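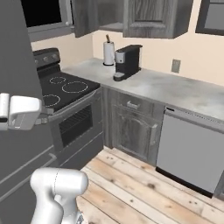
The kitchen corner, with fridge, range and marble-patterned counter.

Live-in Building Manager, Derdale Court
Part-time, with a suite. Applications close 3rd February.

Derdale Court is a three-storey walk-up with 98 suites, one boiler and a great many opinions about the boiler. Our last manager stayed eleven years and has moved to the coast to be near grandchildren and far from telephones. We would like to find somebody to take over before the roof starts leaking again in spring, as it does.

The building is looked after by Pirnik Property Services, a small outfit with an office above the dry cleaner on Tornesach Street. You would report to us. In practice you would report to the tenants, who are quicker off the mark.

What you'd be doing

Most of the work is ordinary. You'd show vacant suites, collect the odd cheque from people who still write them, keep the halls and laundry room clean, put the bins out and bring them back in. You'd shovel and salt the front walk and both sets of back steps from November until the weather gives up. You'd change bulbs, bleed radiators, unclog what can be unclogged and call a tradesperson for the rest. We'd much rather pay a plumber than pay a plumber after you've had a go.

There is also the noticeboard. Residents put things on it. Some of these will be about you.

You'd be on call six nights out of every fourteen, with a relief manager covering the others. A call means water, heat, smoke or a lockout. It does not mean the colour of the new hall carpet, though you will hear about the hall carpet.

What we're looking for

— Two years or more in building, hotel or campground work, or something you can persuade us is similar
— Basic hand tool skills and a fair idea of where they end
— A valid driver's licence
— Able to lift a bag of salt and climb stairs all day, as there's no elevator and no plan for one
— Clear, polite written English, including at the end of a long week
— A clean criminal record check, which we pay for

A second language would be a real help. A sense of humour isn't required but you'll probably grow one.

What you get

The hours average out to twenty-five a week, paid twice a month, with a phone, a winter jacket and a set of keys that will ruin any pocket. The suite is a one-bedroom on the ground floor, rent-free, with heat, hot water and parking stall 2 included. The kitchen has a pale wood plank floor and more counter than you'd expect for the neighbourhood. One quiet cat is fine. A dog is a conversation.

After three months we sit down together and see whether it suits everybody. Vacation is three weeks to start.

How to apply

Send a resumé and a short letter to the Pirnik office, or drop them through the slot at 181 Tornesach Street. In the letter, please tell us about a time you had to give somebody bad news about their bathroom. One page is plenty. We read all of them, but only those invited to an interview will hear back.

Interviews are held at the building and include a tour of the boiler room. Wear shoes you don't love.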